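**Two-tier produce racking: divider position and tray depth**

**prenden_fixings** wrote, 22 July 2022:

Setting up a display bay with dark grey metal trays on perforated black uprights. Two levels, artificial stock throughout. Apples and oranges are on the upper level with the uprights between them, green mangoes at the left of the lower tray, which has a raised divider.
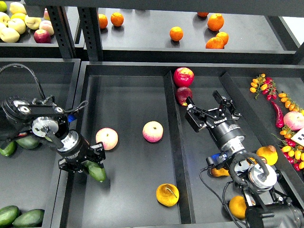
*Upper and lower levels, current layout.*

The uprights are Tirnwood pattern, bought used. My question is whether the lower divider should move. The oranges have far more bare tray than the apples do, and I would like the two levels to look consistent.

**slotted_angle** wrote:

Leave the divider. Upper and lower levels do not need to line up, and customers do not read them as a grid. I would deal with the oranges first. Seven in a tray that size will roll to wherever the floor is low. Fit a liner mat or add stock.

**gondola_end** wrote:

Disagree on the divider. On the Wonddale job we ran 32 bays with the lower divider out of line with the posts above, and every one was altered in October at the client's request. It does get noticed from the front.

Agree on the mat. Ribbed, cut 2 mm under size so it lifts out for cleaning.

**prenden_fixings** wrote:

Mat ordered. Lower level below, with the pink apples in the broad left compartment.

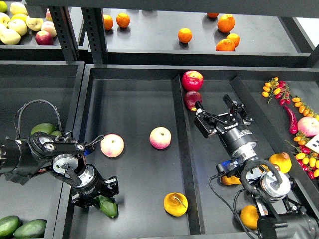

**Category: Shelving and Racking > Dividers and Trays**

The right compartment is the narrower of the two. The tray at the far right takes the tomatoes and a pepper, and I am content with that one. The divider lifts out and can go back at 81 mm steps.

**slotted_angle** wrote:

Then the divider is fine and the sorting is wrong. You have apples upstairs and apples downstairs. Put all of them on the upper level and give the broad compartment to the mangoes.

**gondola_end** wrote:

The upper apple tray is crowded already. Artificial fruit piled above the lip gets knocked off. I would swap the trays: oranges left, apples right, where there is room for the pink ones as well.

**prenden_fixings** wrote:

Swapping is possible if the trays are the same width. Mac Carthaigh list the replacement at 126 mm deep, deeper than mine. Will measure both before moving anything.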